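Replace Finger Pads on a Count, Not on Looks

The two-arm cell at Hedegaard handles power adapters, and for most of June it was the best-kept machine on the Clurkness site. It was also re-taught too often. Each time a grip slipped, someone opened the program and moved a point. The points were fine. The pads were worn.

My position is that finger pads should be changed at 2,000 cycles, whatever they look like. A glazed pad still closes, and the gripper still reports a part. The adapter only sits a little lower or turns a little, and the other arm then has to meet it in the wrong place.

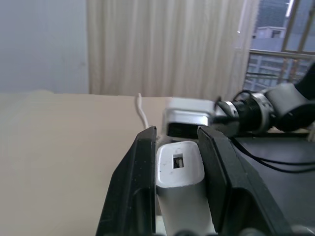

Vibeke Kragh disagrees, and has told me that a fixed count throws away good rubber and that a weekly pull test would catch the same fault. She has a point on cost. Her own log, though, shows a pad passing the test and dropping a part at 2,115 cycles.

A pad change takes two screws and a wipe of the channel. Re-teaching the handover took us 70 minutes – and the old points had to be restored afterward. Set the counter, stop the cell when it trips, and leave the program alone.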